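Laundry month at the Sundport lab

I've been promising an update on the Vudholm project since the last newsletter, so grab a coffee! We're teaching a two-armed robot to load a washing machine, and the way it learns is by example. One of us steers the arms through the whole job, the system saves every movement, and then we do it again. And again. The goal is 1000 good runs by May and as of 31 March 2022 we have 343 (I did a lot of those, and my shoulders know it).

Picking something out of the basket sounded like the easy part to me. Ha! Cloth never lands the same way, so we want every kind of crumple and pile we can get. 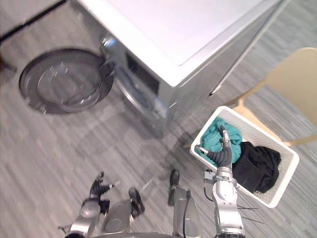

I used to fluff everything up between runs until someone on the Suwannarat team pointed out that I was making all the piles look alike. Now I drop the clothes in and leave them alone. We keep the slow runs and the clumsy ones too, as long as the garment ends up in the drum. A run with a dropped sock gets its own tag, and 4 of mine from Monday have it.

The stretch between basket and drum is where I slow way down. A teal cloth with its tail hanging loose can catch on pretty much anything, and the opening isn't as big as you'd think when you're steering.
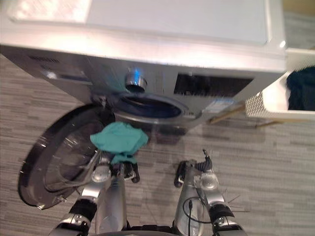 Want to take a turn?

Sign up on the Sorberg sheet by the door. Shifts are 2 hours, and you'll get a practice round first.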